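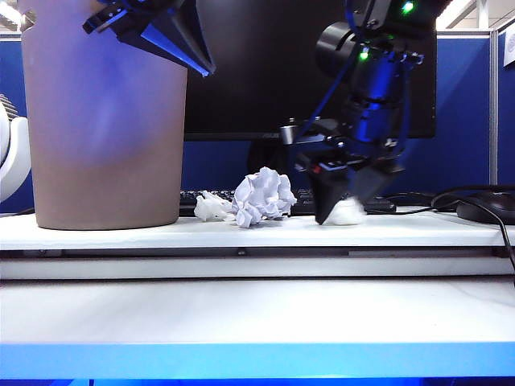
Figure 3. Desk-clearing task, fixed camera. Right arm at the small tissue wad, left gripper over the bin. Paper ball and second tissue piece still on the shelf. Monitor, keyboard and mouse are distractors and must not be moved.

4.2 Desk clearing with deformable litter

Task. Pick up every piece of crumpled paper or tissue from the shelf and put it in the bin, leave everything else where it is. Both arms are available to the policy and it decides which one to use. No object poses given, no segmentation at test time, language instruction fixed for the whole section ("put the rubbish in the bin"). An episode ends when the shelf is clear of litter, when the policy stops moving, or when the operator hits stop for safety.

We picked this task for two reasons. First, tissue is awful to grasp. It flattens when a finger lands on it, the height changes during contact, and a pinch that looks closed from the wrist view may be holding one ply or nothing at all. Second, the clutter is the ordinary kind, dark and cabled. A mouse cable near the litter is close to a worst case for a parallel pinch, as a fingertip that comes down a little wide can hook it and drag the mouse along.

Data. 2000 teleoperated demonstrations, collected with the Trurkusano leader rig, same two operators throughout (the second author and I. Greenberg). Litter was re-crumpled between episodes, not reused in the same shape. Of the 2000, 913 include at least one failed grasp followed by a recovery. We kept those. Earlier work of ours threw them out and we now think that was a mistake, see 4.4.

Each demonstration was labelled per step with which arm was active and whether the gripper was in approach, press, close, carry or release. Press is the new one. It is the short interval where a fingertip is in contact with the tissue and the shelf but the gripper has not started closing. Labels were made by thresholding motor current on the wrist and finger joints, then checked by hand on a held-out part. The thresholds are in Appendix B.

Method. The Geltura backbone is unchanged from Section 3. We add a contact head that predicts the phase label from the last few wrist frames and joint currents, and condition the action decoder on its output. When the head predicts press, the decoder switches to a lower stiffness set-point in the vertical axis and the lateral motion is scaled down. When it predicts close, the scaling is released. No other change. Training from the same checkpoint, same schedule, same augmentations except that we added colour jitter on the blue channel, needed because the enclosure lighting puts a strong cast on the arm and on anything pale.

Baselines. (a) Geltura without the contact head. (b) Geltura with the head trained but its output not fed to the decoder, so auxiliary loss only. (c) Pilivon, a scripted two-stage grasp planner with the litter detector swapped in from our own model, which is generous to it. All three see the same cameras.

Evaluation. 192 trials per method, interleaved so that drift in lighting or calibration hits all of them equally. Starting layouts were drawn from one shared list. The operator resetting the shelf was not told which method was next.

Results. The contact head gives the highest rate of full clears, with the auxiliary-only variant second and plain Geltura third. Pilivon is last by a wide margin on tissue and level with plain Geltura on stiff paper balls. Per-object numbers in Table 2. The gap between the full method and the auxiliary-only variant is nearly all on small tissue, where the finger arrives before there is much to see from the wrist. For the larger balls the four methods are closer and we would not claim a difference between the learned ones.

Failure modes, in order of how often we saw them:

Press with no close. Head stays in press, arm holds the tissue against the shelf untill the time-out. Mostly on flat pieces. A cap on press duration fixes most of these but makes the policy more likely to lift empty, so we left it out of the reported numbers.

Empty carry. Gripper closes on nothing, arm goes to the bin and releases anyway. Plain Geltura does this far more. The full method usually notices and goes back, a behaviour we attribute to the recovery demonstrations.

Cable contact. Finger catches the mouse cable. Counted as a failure even if the litter ended up in the bin.

Arm conflict. Both arms head to the bin together. The left arm tends to wait above the opening in our demonstrations, an operator habit, and the policy has learned it. Harmless when the right arm releases from the side, but it blocks a straight descent. We did not correct for this. A tall bin makes it worse as there is less room above the rim.

Discussion. The head is small and the labels are cheap, so the obvious question is whether the currents alone would do it. Partly. With wrist images removed from the head, performance on tissue drops but stays above the auxiliary-only variant. With currents removed it falls to roughly the auxiliary-only level. So most of the benefit is from the currents, and the images seem to help with deciding when to stop pressing -- we have not tested that seperately.

One caution. All trials here are on one smooth white shelf. Pressing works because the surface is hard and flat, and a fingertip can slide a little without catching. On the felt-covered bench used by the Sinaga setup (Section 5) the same policy presses too long and the thresholds from Appendix B need to be re-tuned. J. Janjua's current normalization, described there, removes some of that but not all.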